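Zadance Terry Kitchen Towel, Mustard: Long-Term Review
Reviewed by Nahuel Leiva, 11 January 2023

I bought two of these from Jerthorpe in September, after the waffle-weave towels I had been using from Hakier wore through at the hems. Both have been in rotation ever since, one on the counter and one in the wash. The notes below cover weight, absorbency, shrinkage and colour.

The listed fabric weight is 494 gsm, which is heavy for a kitchen towel and closer to a bath towel. I have no way to cut a proper test swatch without ruining one, so I take that number as given. In the hand it is noticeably thicker than the Hakier.
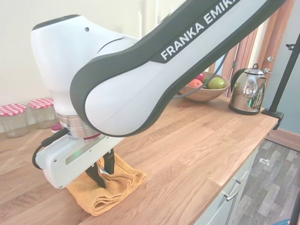

Absorbency was tested with 200 mL of tap water poured onto a sealed benchtop, one folded towel laid flat and left for a minute. The Zadance took up all but a thin film. The loops are long enough to show clearly as a terry texture even when the towel is folded, and the cloth gathers into soft, open folds when pinched instead of holding a crease. That softness helps when wiping into a corner. It also means the towel doesn't stay in a neat square for long, and anyone who likes a sharp fold will be annoyed by it. Before the first wash absorbency was poor, as is usual with new terry. Wash it at least once before use.

Shrinkage after the first warm wash was small along the length and slightly greater across the width. It has been stable since. I line dry in summer and use the dryer on low in winter. The hems have stayed flat and I have found one pulled loop, which I trimmed.

Lint is the main fault. For the first few washes it shed enough to leave fibres on drinking glasses, and I would still pick a flat-weave linen cloth for stemware. On bowls and plates it doesn't matter much.

Colour is sold as mustard. Under warm light it leans orange, and beside white crockery it looks stronger than it did on the Jerthorpe website. Fading so far is slight and even. Turmeric stains are hard to see on it, and beetroot stains are not. 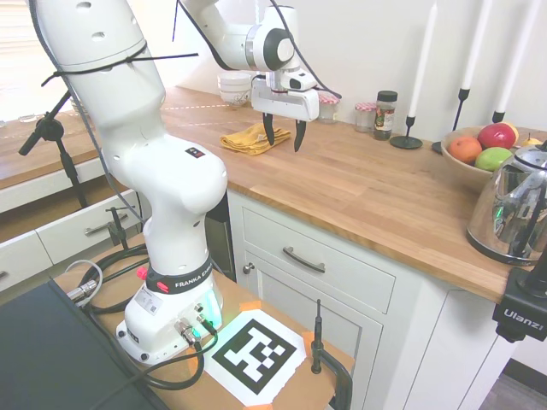
Zadance towel in mustard, folded, on a butcher-block counter.

Drying time is the other cost of the weight. Hung over an oven rail it needs most of a day, where the Hakier was ready by lunch. Left bunched up on the bench it stays damp and starts to smell.

I also looked at the Luangrath terry, which is lighter and has a hanging loop. The Zadance has no loop, and at this price it should.

Good for: spills, hand drying, bowls and pots.
Less good for: glassware, humid kitchens.
Would I buy it again: yes, in a darker colour.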